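**Stokau library to stay open later from June**

The public library in Stokau will keep its doors open until 9 p.m. on weekdays starting in June, the town said on Monday. The current closing time is 6 p.m.

The longer hours follow a reader survey held over the winter. It drew 1437 replies, and evening opening was the most common request — ahead of more parking and a bigger children's section. Many replies came from people who work in Prullow and get home after the library has closed.

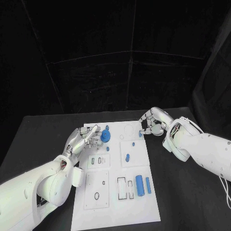
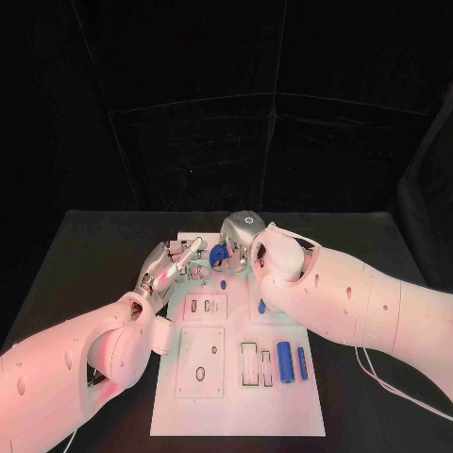
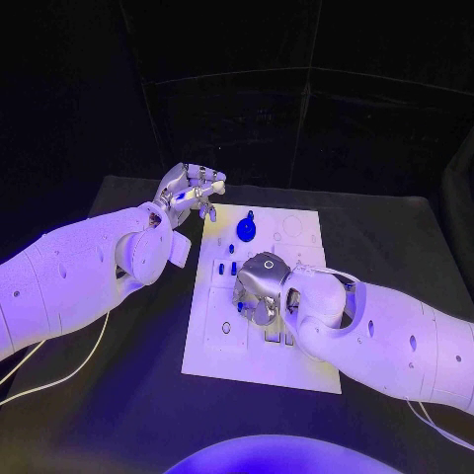
The change will be tried for 4 months. After that, the town will look at visitor numbers and decide whether to keep it. Staff will be at the front desk until 8 p.m., and for the last hour readers can use the self-checkout machines.

The library is also adding more than 3000 books this year, most of them large-print novels and travel guides. The reading room on the second floor will get 35 new desk lamps before the new hours begin.

Saturday hours stay the same. The Prullow branch is not part of the trial, but books borrowed in Stokau can still be returned there. Library cards remain free for residents of both towns.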